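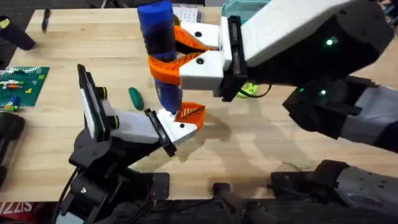
Does a shrink film on the inside of an old single-pane window slow the overnight cooling of a dormitory room?

In the two rooms we compared, the room with film cooled more slowly on all 8 nights, and its mean temperature at 6 a.m. was 4 °F higher than that of the room without film.

Interior Window Film and Overnight Cooling in Lumunholm Hall
Project report, Building Physics Laboratory
Desmond Nakamura and Myrtle Montoya

1. Background

Lumunholm Hall has steam radiators controlled by a central valve. The valve closes at 11 p.m. and opens again at 6 a.m. During those seven hours the rooms receive no heat from the system, and the indoor temperature drifts toward the outdoor temperature. Residents on the north side have complained about cold mornings for several years. The windows are the original wood sashes with single glazing, and replacement is not planned.

A plastic film attached to the interior trim encloses a layer of air between the film and the glass. The air layer adds thermal resistance. The film also closes the gaps at the meeting rail and along the sash sides, where outdoor air enters. We wanted to know how much the combined effect changes the cooling rate of a real room, including walls, furniture and a door that does not seal well.

2. Rooms and equipment

Two adjacent rooms on the third floor were used. They have the same floor area, the same window type and the same orientation. Both were unoccupied during the test. Room A was left as found. Room B was fitted with Trisell film, the heavier of the two grades sold at the campus hardware store. The film was attached with double-sided tape to the face of the trim and tightened with a hair dryer. Fitting both windows in Room B took 110 minutes, most of which went into cleaning old paint dust from the trim so that the tape would hold.

Air temperature was recorded with one Stiltitz logger per room, set to a five-minute interval. Each logger hung from a string in the center of the room at desk height. Outdoor temperature came from a third logger of the same model, placed under a ventilated cover on the fire escape landing. Before the test all three loggers were kept in the same closed box overnight. Their readings agreed to within 0.3 °F, and no correction was applied.

3. Procedure

Each evening both rooms were brought to 72 °F before the valve closed. The radiator in Room A is slightly larger, so its hand valve was throttled to keep the two rooms together. Blinds were raised, lights were off and doors were closed. The gap under each door was blocked with a folded towel. At 6 a.m. the final reading was taken from the logger file. Nights with a mean outdoor temperature above freezing were not used.

4. Calculation

The room was treated as a single thermal mass that loses heat to outdoors in proportion to the temperature difference. The decay constant k is then

k = (1/t) ln[(T0 - Tout) / (T1 - Tout)]

where T0 is the starting room temperature, T1 is the temperature after t hours, and Tout is the mean outdoor temperature over the same period. A smaller k means slower cooling. The time constant is 1/k.

This model leaves out heat exchange with the corridor and with neighboring rooms. The corridor stayed warmer than the test rooms on every night, so k is underestimated for both. We did not attempt a correction. The corridor temperature was read by hand at the start and end only.

5. Results

Mean values over the test nights:

Outdoor temperature: 31 °F
Starting temperature, both rooms: 72 °F
Temperature at 6 a.m., Room A (no film): 59 °F
Temperature at 6 a.m., Room B (film): 63 °F
Decay constant, Room A: 0.054 per hour
Decay constant, Room B: 0.035 per hour
Time constant, Room A: 18 hours
Time constant, Room B: 28 hours

The constants above were calculated from the mean temperatures. The decay constant of Room B is 35 percent lower than that of Room A. The curves separate within the first hour and continue to diverge until morning. In both rooms the first half hour is steeper than the model predicts. We attribute this to the air cooling faster than the walls and furniture once the radiator stops.

The difference between rooms was largest on the two windiest nights. On the calmest night it was small but still in the same direction. Wind speed was taken from the airport station and is not a good measure of conditions at the wall, so we did not fit a relation.

6. Discussion

The reduction is larger than we expected from the air layer alone. A hand calculation using textbook resistances for single glass and for glass with an enclosed air space predicted a smaller change, given that the windows are only one part of the exterior wall. Air leakage is the likely remainder. With the film in place, a strip of tissue held at the meeting rail no longer moved. In Room A the same strip moved visibly whenever the wind was from the north. This is a qualitative check and does not separate the two effects.

Separating them would require a night with the sash gaps taped and no film. We had planned this as a third configuration but lost access to the rooms when they were reassigned. The group that tested the windows in Quintanilla House last year used rope caulk and no film. Their rooms are smaller and have storm windows, and a direct comparison is not justified.

The rooms were not exchanged. Any fixed difference between them, such as a leak in the exterior wall of Room A, would appear in our results as an effect of the film. One baseline night without film in either room gave final temperatures within 0.5 °F of each other. A single night is weak evidence, and more baseline nights should have been recorded.

Condensation formed on the lower glass in Room B on two mornings. The tape had lifted at one corner of the sill, which probably let room air reach the cold glass. It was pressed back down and no further condensation was noted. The film prevents the window from being opened, and the housing office should be asked whether that is acceptable in rooms where the window is a second exit.

7. Remaining work

The film was removed in May. It took paint with it in three places along the side trim, and these have been reported to housing. The logger files and the spreadsheet are stored in the course folder. If the rooms become available again, the first step should be to swap the film to Room A and repeat the test with the same loggers in the same positions.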